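The Leinonen Letters

The Leinonen Letters is an epistolary mystery novel by Kauko Oksanen, told wholly through the post that arrives at one boarding house in the lakeside town of Tamus. It runs to 540 pages and is widely loved by readers who like to do their own detective work.

Plot

The landlady, Mrs Leinonen, opens her lodgers' mail, copies it out and seals it up again. Over one winter 145 letters pass through her hands, and from them she pieces together the disappearance of a ferry clerk named Jinlow. Her own notes in the margins are a joy — nosy, funny and often quite wrong! The four lodgers never speak directly, so the reader meets them only through what other people write to them, and the picture keeps shifting wonderfully right up to the final envelope.

Style

Oksanen gives every writer a voice of their own, down to spelling habits and favourite excuses. Kitchens, stairs and shop counters are drawn in a few quick words, and the weather hardly gets a mention until the ice begins to break in part three.

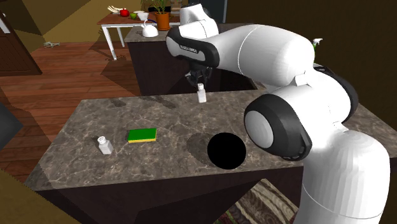
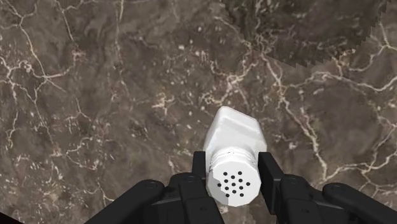

Marble worktop, computer renderings

Publication and translation

The small press Sturkeo printed 3000 copies of the first edition, with the letters set in several different typefaces. The English translation is by Pouran Rezaei, who kept the puns in the ferry timetable alive — a splendid feat, as two of the clues depend on them. Her afterword explains how she handled the misspelt letters from Jinlow's aunt.

See also

Epistolary novel
Unreliable narrator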